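Using an Old Netbook as a Daily Computer
Project report, Portable Computing elective
Submitted March 21, 2025
Supervisor: Beat Hofstetter

1. Background

Small laptops with ten-inch screens were sold everywhere for a few years and then mostly went away. Many of them still turn on. Our group wanted to know if one of these machines can still be used for ordinary school work, and what has to be changed first. We picked the Skidport, a low-cost netbook that the department had kept in a cabinet after the old language lab closed. Two units were available and we were allowed to open both.

2. The machines

Both units have the same board, a single-core processor and 1 GB of memory. One had a working battery and the other only ran from the wall adapter. The hard drives were the original ones and both made a clicking noise when they started. The hinge on the second unit was stiff, and the left side of the trackpad did not respond.

We used the first unit as the test machine and the second for parts. The second keyboard was in better shape, so we moved it over. This took longer than planned because one of the screws under the keyboard was stripped.

3. What we changed

The hard drive was replaced with a 40 GB solid state drive that Hofstetter had left over from another class. We also raised the memory to 2 GB, the most the board accepts. For the operating system we tried Volinell first, a light Linux version made for older computers. It installed without errors but the wireless card was not found. We then tried Nava, which found the card right away and looked better on the small screen. All results below are from Nava.

4. Tests

We used the netbook in place of our own laptops for six weeks, starting in November. Each member took it for a few days at a time and wrote down problems in a shared log.

Writing: No real problems. The word processor opens slowly, but once it is open the typing keeps up. The keys are small and two of us made more mistakes than usual.

Web: Simple pages are fine. Pages with a lot of scripts freeze the browser for several seconds. More than six open tabs made the machine very slow, and we had to close the browser and start again.

Video: Only the lowest quality setting played without skipping. Full screen was not usable.

Battery: It was enough for one long class, or two short ones with the screen turned down. After that the adapter was needed -- and the adapter is almost as heavy as the netbook.

5. Carrying it

Weight is the main reason people bought these machines, so we kept notes on this too. The netbook fits in a coat pocket only if the coat is large. In a backpack it moves around unless it is in a sleeve. One member took it on the train to Grelport with his other luggage and had no trouble using it on the fold-down table, where his normal laptop does not fit.

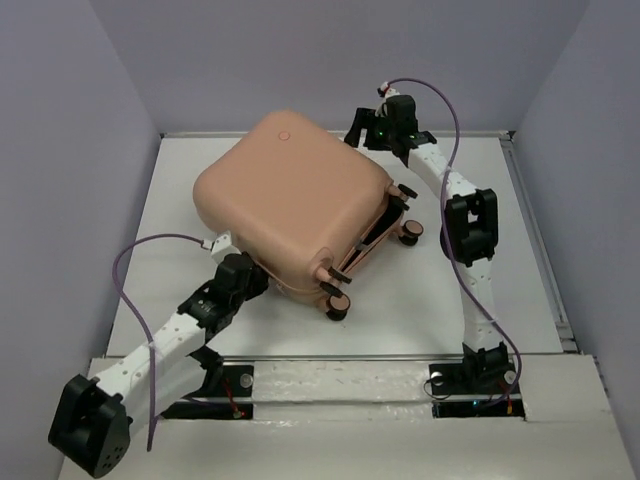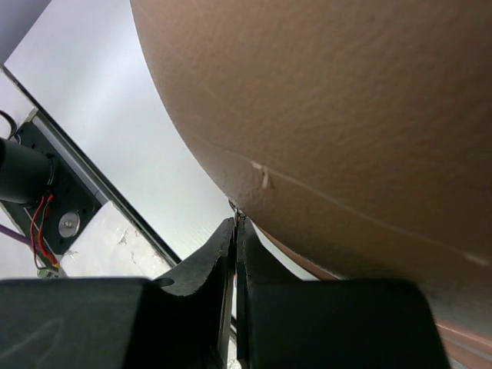 The lid is the weak point when the machine is packed. It bends if something presses on the middle, and the screen shows a light spot for a while afterward. We started putting a notebook on top of it and the spot did not come back. The adapter should go in a separate pocket.

6. Results

For notes, email and reading, the upgraded Skidport is good enough. For video and heavy web pages it is not. The solid state drive made the biggest difference by far. The extra memory helped with tabs but we did not notice it much in other programs.

If another group continues this work, we suggest looking for a replacement battery early and trying Volinell again with a USB wireless adapter. The second unit is back in the cabinet without its keyboard. The log and the install notes are in the course folder.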